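Speaker notes, "What the Brush Wants: Automation on the Packing Floor"
May 28, 2019
Brullano site, back room, 20 minutes plus questions

Slide 1. Title.
Wait for the door. People come in from second shift and they will still be chewing. Say who I am and what I do: floor lead, household line, Brullano. Say I'm not from Liven, so nobody asks me about pricing.

Slide 2. The old job.
We pack cleaning tools. Brushes mostly, dustpans when the season turns (there is a season). The job used to be pick up, look, turn over, put in tray. On a good shift one person did 1,094 of those. I have done it. I can still tell you which wrist.
Pause. Somebody will hold up a wrist.

Slide 3. What we were promised.
Read the line from the Liven brochure in the flat voice: "Frees your team for higher-value tasks." Ask the room to name a higher-value task. Leave time. Last time I gave this talk the best answer was lunch.

Slide 4. What came.
Two arms, on the bench by the window. The Taltevik software came separately and took longer to get through the door than the arms did. First week, the arms were slower than all of us and very polite about it. Best shift so far is 1,241, which went up on the whiteboard in green marker. Our 1,094 never got a marker of any color. Mention this lightly. I have been told I don't mention it lightly.

Slide 5. What changed, part one: the hands.
Fewer sore wrists. Say this plainly and don't be clever about it. It matters more than the rest of the talk.
Then: standing. We used to sit. Minding an arm is done on your feet, so the complaints have moved down to the knees. New mats ordered in June, if Lachance signs.

Slide 6. Part two: the looking.
A packer doesn't think about where the handle is. You reach and the handle is there. With the arm you have to care which way the thing is lying, where the light comes from, how far the fingers open. I now have opinions about shadows. My family has asked me to keep them at work.

Slide 7. Part three: the talking.
When six of you sit at a table you talk. When you mind an arm you watch it and it doesn't ask about your weekend. We lost the table in the changeover and didn't notice for a month. Break is now 2 minutes longer, and we had to ask for it. If your site is planning this, ask for it before the crates arrive. Ask for the table too.

Slide 8. Pay and training.
Training was 90 minutes and a laminated card. The card is good. The job title changed from packer to cell operator and the pay followed a good while after, on foot. Don't name the manager. Everyone here knows the manager.

Slide 9. Questions.
Leave the last slide up the whole time. If they ask whether I'd go back, say I'd take the chair back. If they ask about dustpans, we're not there yet, dustpans nest and the arm takes three. Finish on time, the room is booked for the forklift refresher.

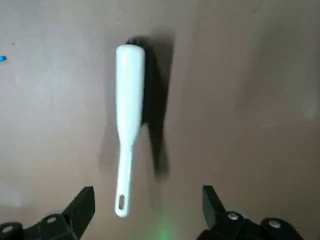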